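About Temen

Temen is a small company which collects examples for machines that learn to work with their hands. Our clients build robots for homes, care houses and small shops. They need many recordings of simple tasks, done well and described correctly, and this is what we deliver.

How we started

We began with one robot arm and one kitchen table in the Kubiak building, where we still have our office. The first collection had 22 tasks and took us a whole winter. Many recordings from that time were thrown away, but we learned from them how to write clear instructions for operators.

What we do today

Our work has two parts. In the Toseo studio, operators guide real arms through daily tasks. In Jemano, our simulation program, the same operators guide a virtual gripper through rooms which we build on the computer. Jemano has 631 room layouts now, and the objects in them are changed between recordings, so that the learning system does not remember only one place.

The bathroom set is the newest one. It holds 1303 accepted recordings, and every one was checked by a second person before it was counted. We like to mix things which do not belong together — a shoe, a tube of Biofreeze and a cotton swab can share the top of a toilet tank, with the lid closed below.
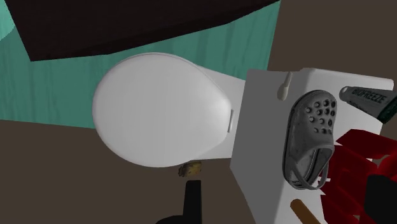
How we check quality

Each recording gets a short sentence in plain English, written by the operator directly after the task. The checker reads the sentence, watches the recording and marks it as accepted or refused. Failed attempts are kept in a separate folder, and clients can ask for them.

Work with us

We are a team of eight and we answer every letter. New operators start in December with two weeks of paid training. Experience with robots is not necessary, but patience is.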